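Buying a flat in Nostcombe: is the Viklund building worth it?
Homes & Property > Buying and Selling > South West
Page 1 of 1

tealeaf_32
Posted 10/03/2009
Hello all! Had my second viewing of the two-bed in the old Viklund works this morning and I am completely smitten. Top floor, big windows on two sides, a proper larder, and you can hear the river if you stand in the back bedroom with the window open. I'd all but decided on a new build out by the ring road, and now I can't think about anything else.

Wood all the way on the doors, please, wherever I end up!

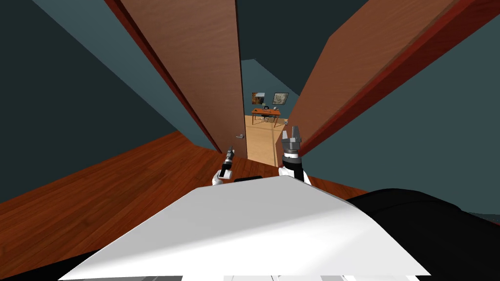
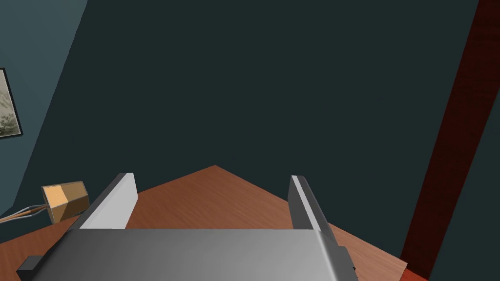
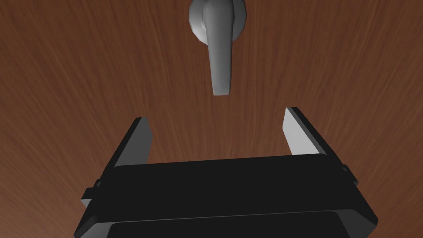
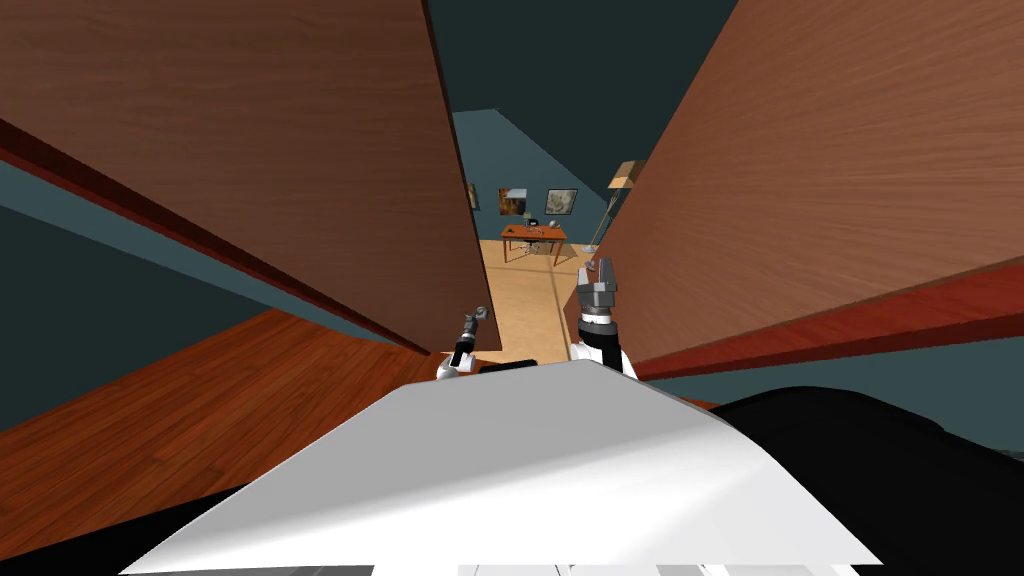 mossbank
Oh, lucky you, I've wanted to see inside the Viklund works for years! Before you get carried away, ask how long is left on the lease. When they first sold those flats some had much shorter leases than others, and the agent won't bring it up unless you do.

tealeaf_32
Lease is fine, I asked on the first visit. It's the service charge I'm less sure of. It went up twice in 19 months and the agent went a bit vague when I asked why.

gullwing
That'll be the lift. Umon took over managing the block and the first thing they did was put the whole lift job on the bill. I rented on the second floor and I'd say walk away. Lovely rooms, yes, but you'll be paying for that roof next.

mossbank
Bit strong, gullwing! The roof was done before the flats were sold, I remember the scaffolding being up all summer. And every old building costs something to keep going. I'd take those windows over a ring road box any day.

gullwing
The front half of the roof was done. Have a look at the back from the car park and count the slipped slates.

tealeaf_32
Right, that's a job for the weekend. The flat is at the back, of course.

pennywhistle5
We bought in there last October and love it!! Best move we ever made. It's warm, the walls are thick, and we've got to know half the landing already (there's a seed swap on the stairs every spring). Do ask for the last three years' accounts though, ours came through the solicitor in 13 days and they were very clear. There's a fair bit in the repairs fund, more than gullwing would have you think.

gullwing
Fair enough, I left before the fund was set up. I still wouldn't go in at the asking price.

mossbank
Agree with that part. Has anyone used Tronik for a survey? My sister had them for her cottage and they went right up into the loft, wrote pages on it.

pennywhistle5
We did. Not cheap, but they found a blocked gutter we'd never have spotted and the seller paid to have it cleared. Parking is the one thing I'd moan about, the spaces are tiny.

tealeaf_32
No car, so that suits me! Ringing Tronik first thing tomorrow and asking the solicitor for the accounts. If the slates look bad I'll offer lower and see what they say. Is the cellar storage shared, or does each flat get its own bit?

pennywhistle5
Own bit, with a padlock. Bring a torch when you go down.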